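Filed under: Shared Equipment / Budget Talk

Hi all,

Picking this up from Arlo's message, which I meant to answer over lunch and am now answering at 8 in the evening with cold noodles next to me. Sorry Arlo!

Arlo Lindgren wrote:

> Before I send the June request up the chain, can people who have
> bought small arms lately tell me what they forgot to budget for?
> We want a second arm so we can do two-arm work on cups, lids and
> other light tabletop stuff. I have the quote for the arm itself
> and a set of fingers from Odley. Everything else on my sheet is
> a line that says "misc" with 200 next to it. I have a feeling
> that's not going to survive contact with reality.
>
> Also: is it worth paying for the Gustden service plan, or should
> I keep that money for spares?

OK so, misc. Our misc on the last round came to 2,355 dollars by the time I stopped adding receipts, and I don't think we were careless. I went back through the folder this afternoon and the big pieces were mounts, cables, finger pads and a replacement power supply. The mounts hurt the most. We had assumed our old camera brackets would fit the new wrist and they didn't, so we paid a shop to make adapter plates, and then paid them again when I gave them the wrong hole spacing (my fault, I measured from the edge and not from the center).

Cables are the sneaky one. Get a quote for the length you need with the arm stretched all the way out, plus slack at the wrist so nothing tugs when the joint turns. Then order a spare of each. The one you don't have a spare of has a 37-day lead time, ask me how I know.

Please give finger pads their own line too. If you're handling paper cups you'll want something grippy that doesn't crush the sides, and you won't pick the right one first time. We tried three kinds from Mercado before settling. The cheap ones were fine for blocks and useless for anything with a ridged sleeve. I'd put the cups on the sheet as well, while you're at it - a sleeve of them costs next to nothing, but if they aren't on the sheet you end up buying them out of your own pocket at the grocery store, which I did for months.

Then there's space. Two arms at one table need a lot more table than you think, and when both grippers go for things that sit close together you find out quickly how bulky a wrist with a camera on it is. Before we ordered our table I put tape on the floor and walked around it pretending to be a robot. Looked ridiculous, saved us from buying the narrow one. If your table is the old one by the door, I'd measure it before June.
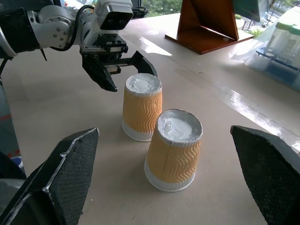 Should the second arm be the same model as the first?

Same model if you can possibly afford it, because then one box of spares covers both and you only have to train people once.

We went the other way at first. The Grustska arm was cheaper on paper and I argued for it pretty hard, so I don't get to complain, but we ended up with two sets of tools, two mounting patterns and two people who each knew only one of them. The price gap was gone before the first budget review.

On the service plan: I'd skip the Gustden one for the first year and keep the money for spares, provided the standard warranty covers the joints. Check the wording, though. Ours covered the joints but left out the gripper, and the gripper is what we've had to fix.

Arlo, if you send me your sheet I'll mark it up next to ours. I can share our numbers off list but would like to take the vendor discounts out first. And if anyone has found a decent source for wrist brackets that isn't a custom job, please post it, I still need two.

Janelle

-- 
Janelle Quiambao
Reply to the list unless it's about prices, then write to me directly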